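6.4 When the cell stops with something under the gripper

The Drumus picking cell stops for many reasons, most of them dull. This section covers the one that isn't: the finger stall, reported on the panel as Fault 67. The arm halts partway through a pick, the fingers stay wherever they were, and the panel plays a two-note chime that Finmont has declined to change in spite of many letters.

Fault 67 means the gripper met more resistance than it expected on the way down or on the way closed. Soft goods are the usual culprit. A slipper, to the force sensor, is a floor that gives way and then changes its mind.

CAUTION: A halted arm is still a powered arm. The drives hold position under Fault 67 and will resume from that position if the fault is cleared from the panel. Do not reach into the bin until step 3 is complete.

CAUTION: The fingers may be holding tension against the item or the bin floor. When that tension goes, they move. They do not move far, but neither does a mousetrap.

To clear a finger stall:

1. Leave the panel alone. Pressing RESET first is the natural thing to do and is how the cell at Zotthorpe got its second set of fingertip pads in one Monday.

2. Turn the mode key to MANUAL and take the key out. Put it in your pocket. The hook beside the panel is for the hand pendant.

3. Press the red stop on the pendant and wait for the drive lamp to go out. If the lamp is still lit after 6 seconds, open the main disconnect, lock it, and go to Section 7. You have a different fault and a longer afternoon.

4. Look at the fingers from outside the bin. Work out which one is loaded before touching anything. With mixed items it is often the left finger pressing down and the right one hanging free beside the next thing over, in which case the left is the one to worry about.

5. If the item can be slid out sideways without lifting the finger, slide it out with the hook tool. Do not pull upward. Straps, loops and fuzzy edges catch in the linkage, and the linkage costs more than anything you will ever put in the bin.

6. If the item is pinned, hold the left finger by the bar, well above the tip, and open the brake release on the wrist a quarter turn. Let the finger rise on its own. Close the release again.

7. Check the cables where they loop over the last joint. They should follow the joint with some slack and be tied at each point. A cable pulled tight across the joint is a reason to stop and call Ekpo Service, even if everything else looks cheerful.

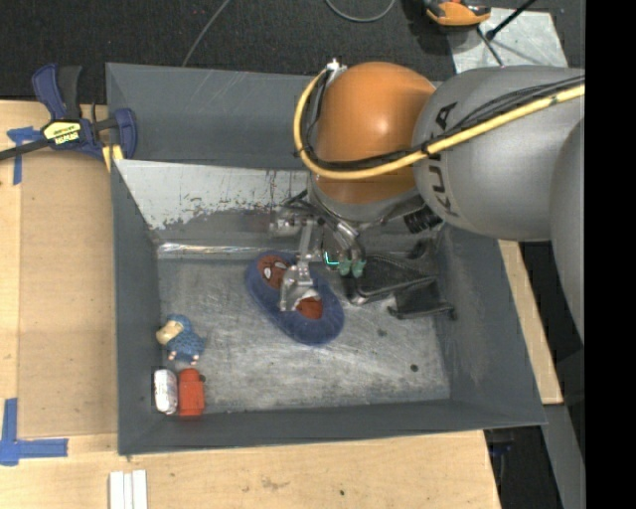 Page 67

Blue slipper under the left finger, strapped black item close to the right fingertip pads. In a layout like this one, clear the slipper first and leave the black item where it is until the fingers are up.

8. Inspect the finger tip and pads. Scuffs are normal. Cracks, a bent tip or a missing pad are not; replace the part before restarting. Fingertip pads are due for replacement at 4,000 picks in any case.

9. Take all tools out of the bin. Count them if you must. The arm will pick a hook tool with great enthusiasm and deliver it to the customer side.

10. Check the clamp at the bin edge. A bin that has shifted will give you Fault 67 again on the next pick, and you will blame the slipper.

11. Release the red stop, return the key, select MANUAL LOW, and jog the arm straight up until the fingers are above the rim. Now you may press RESET.

NOTE: If Fault 67 returns on the same item, remove that item from the bin and write it on the reject sheet. Do not raise the force limit to get past it. The limit was set by Obinna Olatunji at commissioning, his initials are on the settings page, and he does read the log.

NOTE: Three stalls in one shift, on any mixture of items, count as a reportable event. Use the form at the back of this manual. "It did it again" is not an accepted entry in the box marked Cause.

For stalls with the arm outside the bin, see 6.5.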